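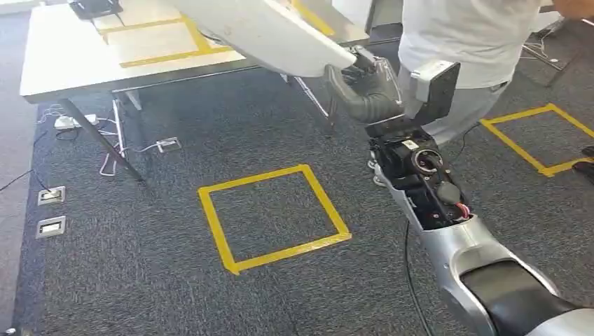
Ticket opened January 2, 2021. The Okwood safety alert line stopped sending texts to part of the list, and we only caught it after the robbery warning for Goicoechea Street went out. People on the north side of the district got it within a minute, people on the south side got nothing at all. The alert box in the community center showed a green light the whole time, so I started with the boring stuff: power, network, and every lead on the floor. A thin black cable hanging down toward carpet is just the kind of thing a shoe catches, and ours runs the same way from the desk. I reseated both ends. No change, but it's off the list!

Setup, for whoever picks this up: Jotora alert software, current version, one modem, 3000 numbers split into 24 groups by block. Alerts are typed in by the desk person on shift and go out group by group.

Update 1
Sent a test to my own phone in group 2. Arrived right away. Sent the same test to group 17 (the block behind the Birton bus station) and it sat in the queue marked "sent" – lovely, very helpful. Nothing arrived.

Update 2
Found something! The Jotora log shows the send stopping after 200 messages every single time, then marking everything behind that as done. I ran it 3 times and got the same stop point each time. So the groups themselves are fine, and the south side simply comes later in the order.

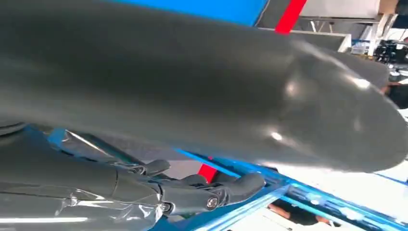 Do people need to sign up again if they missed the warning?
Everyone's number is still on the list, so there is nothing to do on their end.

Update 3
The hourly limit on our phone plan had been reset to the starter level when the plan renewed. I asked for the old limit back and it was raised the same afternoon. Full test to all 24 groups went through, and I had replies from the south side before I'd finished my coffee. So happy about this one.

Still open: Jotora should not say "sent" for messages the carrier refused. I've filed that with them and attached the log. Until they answer, please send a test to group 17 at the start of each shift and write the result in the desk book. The missed robbery warning was resent to the south side groups with the original time in the first line.

Status: fixed, keeping the ticket open through February.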